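**Wanted: patient people with two working hands, for the Tudgate arm build**

A few of us in Tudgate are building a pair of robot arms that can tidy a table. We have been at it long enough that our own tables have never looked worse. The arms have a name, Tanguy, and a bench in the Burkbridge shared workshop, between the pillar drill and a kayak that has been "nearly finished" for as long as any of us has been a member.

What we're short of is people. Tanguy learns by copying, so somebody has to do each job first, by hand, holding a gripper in each fist and feeling faintly ridiculous. We want 1,000 good goes at small household tasks before the open evening in June. We have 279. At our present rate we'll be done in time for the open evening after that, or possibly the one after that.

**What you'd be doing**

You pick things up with the grippers and put them where they belong. Then you tip them out and do it again. The list includes pegs into a bag, spoons into a drawer, chopsticks into a cup, socks into pairs and lids onto jars. Chopsticks are the one people ask for by name and then regret. They roll, they cross over one another, and a thin one will slide out of a grip that held a thick one perfectly well.

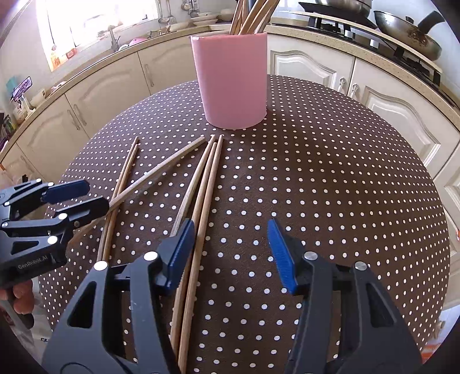 Do I need to know anything about robots?

Most of our best goes so far have come from people who don't. Knitters do well, and so does anyone who has ever fed a toddler. Engineers tend to stop halfway through to suggest a better gripper.

**The practical side**

Sessions last 84 minutes, a figure arrived at by seeing when people started to drop everything and taking off a bit. There are breaks. You can do it at the workshop or at your own kitchen table, if you have a table you can clear and housemates who won't ask questions. We bring the kit and show you how to hold it.

We'd like you to manage at least 3 sessions. The first tends to be mostly swearing, which is fine, as we don't keep the sound.

You should:

- be 18 or over
- be able to hold something in each hand for a few minutes at a time without it hurting (if it does hurt, stop, and tell us)
- be happy to be recorded from the wrists down, and to have your kitchen turn up in the background
- not mind doing the same thing again

Left-handers are very welcome. So far our arms have picked up some strongly right-handed habits.

**What you get**

Travel within Burkbridge and Tudgate, lunch if your session runs over it, and your name on the side of the bench in paint pen. There's no wage. The whole build runs on subs and what we made selling a lathe. You can also have a turn at driving the arms once they're bolted down, which at the moment they are on one side.

**Also wanted**

One person who understands Ulard, the software that lines up the left-hand and right-hand recordings. We wrote it ourselves and none of us will now admit to which part. If you like untangling other people's code and can be kind about it, we would be very glad of an evening or two. Same terms, same lunch.

**How to apply**

Put a note in the Tanguy tray by the workshop door, or come along on any open night and ask for the arm people. Tell us which evenings you can do, whether you'd rather work at the bench or at home, and what's the fiddliest thing you do regularly. No CVs, please. We had one last time and felt terrible about it.

Posted April 2025. We'll take people on until the bench is full or the kayak leaves.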